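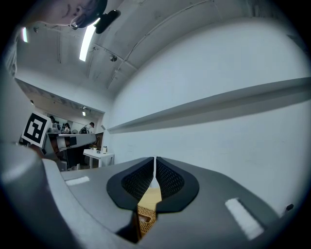
Entretien des pinces portatives, salle d'acquisition de Lomolgate.

La cellule Trenari comprend deux pinces tenues à la main, leurs marqueurs de suivi et un poste de réglage. J'en assure l'entretien depuis le mois d'août et consigne ici la procédure en vigueur.

Le nettoyage de la coque précède toute autre opération. Les doigts sont ensuite ouverts et fermés à vide, puis le jeu de la charnière est relevé au calibre.
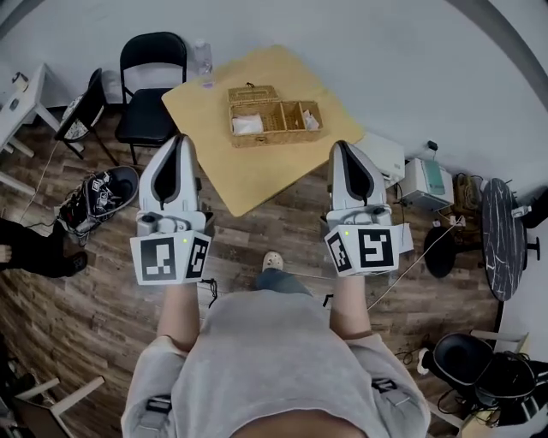

Le contrôle des marqueurs intervient avant chaque reprise. Un cube mal serré décale la position calculée, et l'erreur se reporte sur tout l'enregistrement. Le voyant vert allumé sur chacun des deux cubes ne dispense pas de cette vérification : il ne renseigne pas sur le serrage. La vis est reprise à la clé dynamométrique, puis marquée d'un trait de vernis.

Les garnitures des doigts sont remplacées tous les 3 000 cycles – le fournisseur, Fadbridge, livre les jeux par paires, et il convient de ne pas les dépareiller.
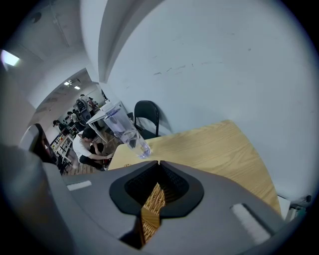

Le remplacement effectué, le zéro d'ouverture doit être repris sous Bai, notre logiciel de réglage. L'ancienne valeur est conservée au registre. Un écart persistant après deux reprises impose le démontage de la charnière, opération qui a immobilisé la cellule pendant presque 6 heures cet automne.

L'essai final consiste à saisir un linge plié dans un panier, puis à l'y reposer.
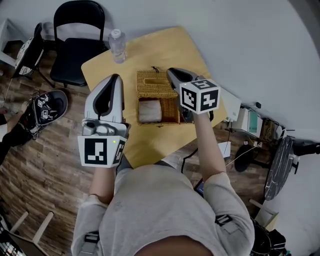
Lorna Fajardo estime que l'intervalle de 3 000 cycles est trop long pour les textiles et propose un contrôle visuel des garnitures tous les 1 000 cycles. La proposition est retenue à titre provisoire et la fiche sera modifiée en ce sens.

Mis à jour le 26 novembre 2018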